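Karkside > Opinion > Food

Sign up for the Karkside newsletter. You can unsubscribe at any time.

Toast your sandwich bread. Always

2 Feb 2018

Ate 11 sandwiches in January, most of them bad. Soft bread, wet by noon. The fix is a toaster and two minutes, and people still argue with me.

They say toast scratches the roof of your mouth. Fine, toast it less. Light brown, stop there. And lettuce goes on last – never straight on the mustard, it slides right out the back when you bite.

Also: lay everything out first. One plate per sandwich, bread, leaf, squeeze bottle, toaster within reach. I used to build mine on the counter next to the sink. Crumbs everwhere, cold toast by the time I found the mustard.

A yellow squeeze bottle beats a jar and a knife, I wont be moved on that. 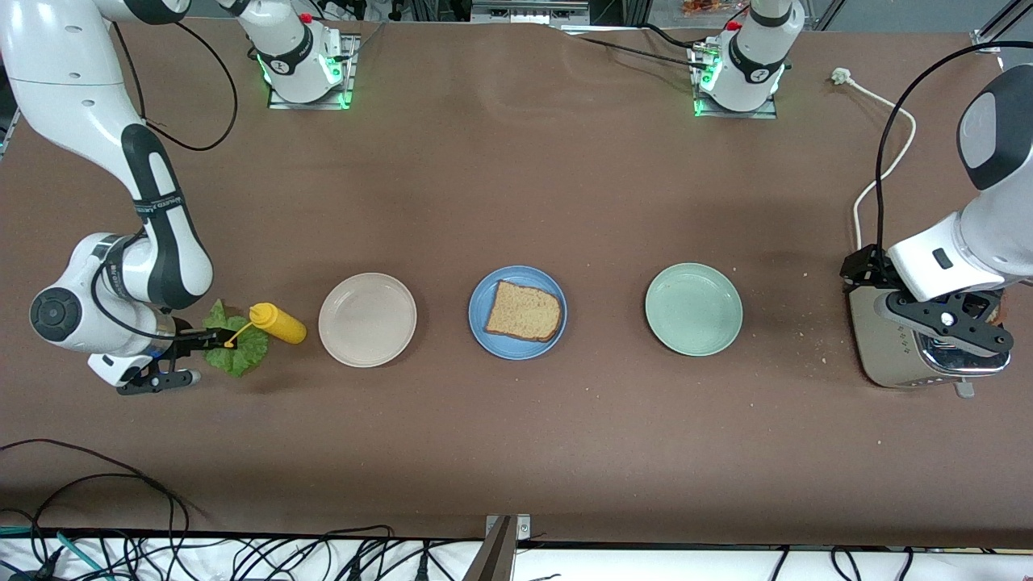
What about untoasted?

For egg salad, maybe. Eaten right away, standing up. Otherwise no.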